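Serviced office

A serviced office is a furnished workspace let by an operator under an all-inclusive agreement, normally on a shorter term than a conventional lease. The monthly charge covers occupation of the space together with power, heating, cleaning, internet access and reception. The occupier is usually called a member or a client, and in most legal systems holds a license to occupy instead of a tenancy.

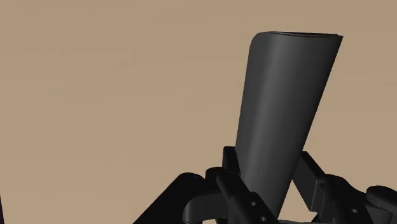
Computer rendering: a dark, tapered object held at its base.

Terminology

The terms serviced office, managed office and coworking space overlap and are not used in the same way by all operators. In the narrow sense, a serviced office is a lockable private room within a center that the operator has already fitted out. A managed office is a whole floor or building arranged for one client, with the operator still handling services. Coworking refers to desks in an open room shared by several clients. Many centers offer all three, and brokers often list them together as flexible space.

Agreements and pricing

Space is priced per desk or per room. Per-desk pricing is common in listings, as it allows centers with different room shapes to be compared. The rate depends on location, natural light, length of term and the ratio of desks to floor area. Rooms without an outside window are generally sold at a lower rate.

The initial term may be as short as one month. A deposit equal to 2 months' charges is common, and notice of 30 days is typical for small rooms. Larger rooms carry longer notice periods. Most agreements renew automatically if notice is not given in time, and the renewal rate may be higher than the opening rate. Business taxes are included in some markets and billed separately in others.

Items outside the basic charge usually include meeting room hire, printing, call handling, parking and extra data lines. Repainting at the end of a term may be charged as a fixed fee per desk - a practice that has led to disputes where the room was occupied only briefly.

Layout

A center is divided into private rooms, circulation space and common areas. Operators try to keep circulation low, but fire exit routes set a minimum width for corridors. Partition walls are often demountable so that two small rooms can be joined. The Tandon center at Medarport, for example, opened with 21 private rooms on one floor and was later rearranged into a smaller number of larger suites, with a total capacity of 200 desks.
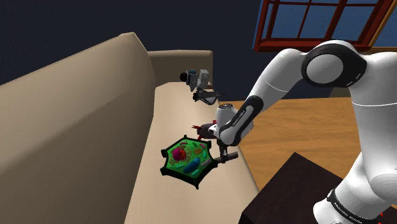
Common areas are the part of a center most often used to set its market position. They normally include a reception, a kitchen and a lounge, and may take up a large share of the floor without producing direct income. Lounge furniture is drawn more from domestic than from office ranges, with upholstered pieces such as a beige sofa preferred to task seating. Heavy wear on seat cushions means that removable covers are often specified. The operator Onyeka treats lounge seating as a separate item in its fit-out budgets and replaces it on a shorter cycle than desks.

Operating models

Three models are in general use. Under the lease model, the operator rents the building from a landlord and keeps the margin between that rent and client income. Under a management agreement, the landlord bears the fit-out cost and pays the operator a fee, often with a share of revenue. Under a franchise, a local owner runs the center with the brand and booking system of a larger company. Nitemero, a regional operator, moved its centers from leases to management agreements in order to reduce fixed commitments.

The lease model carries the most risk for the operator. Rent is owed for years ahead, while client income can fall within a single notice period.

Occupancy measurement

Occupancy is reported either as desks sold or as floor area sold, and the two figures can differ for the same center. Golshifteh Nazari has argued that revenue per available desk is a better measure, as it also reflects discounts and rent-free periods. Cormac Mulcahy has objected that the number of available desks is itself set by the operator and can be changed without any building work.

See also

Business center
Coworking
Hot desking
License to occupy
Virtual office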